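Community Safety Officers – Frade District
Morum Regional Council is hiring 8 officers for its new community safety service.
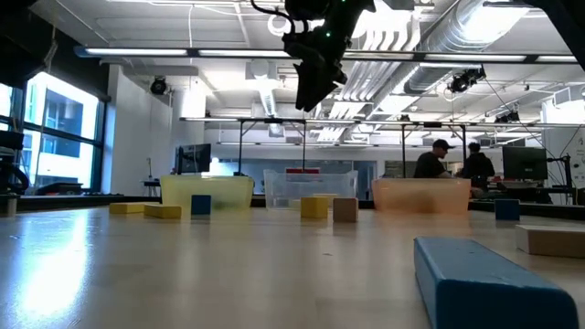 What the job involves
Officers walk set routes in Frade and Clerar, take reports from residents and pass them to the state police. They attend ward meetings and write up a log at the end of each shift. The post is unarmed and carries no power of arrest.

Who can apply
Applicants must be 21 or over, live in the Morum region and hold a valid driver's license. Former police and military staff may apply – training is the same for everyone.

Pay and hours
3300 a month before tax, with shifts on a rotating schedule. Night shifts are paid extra. Contracts start in August and run for two years.

How to apply
Pick up a form at the council office, 64 Grurkia Road, Room 57, or ask for one by mail. Return it with a copy of your ID and two references.

Posted Mar 14, 2026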